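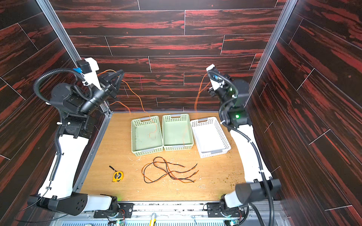

Three baskets, two green and one white, on the wooden top.

10th February

Dye bench. Second round on the wool samples for the Plondevia order, batch 911. The July skeins had gone patchy at the ties, so I retied everything with looser figure eights before scouring.

Scour: 20 g of soda ash to the big pot, held just under a simmer for an hour, left to cool in the pot. Water was still yellow on the second rinse. Third rinse clear.

Mordant: alum at 7 percent weight of fiber, down from what we used in July. Handle is much better — no stickiness when the yarn is squeezed out. Left overnight.

Madder bath from the Imton root, chopped, not the powder. Took roughly two hours to come up to heat on the small burner. Color at the first pull was a dull brick. Added a pinch of chalk and it moved toward red, closer to the Plollis card but still too brown next to it.

Scale is reading in steps again above 2000 g. Weigh the dry skeins in halves until it is fixed.

To do: run one skein with rainwater against tap, same pot size. Order more chalk. Label the exhaust bath before it goes on the shelf — last one got poured out.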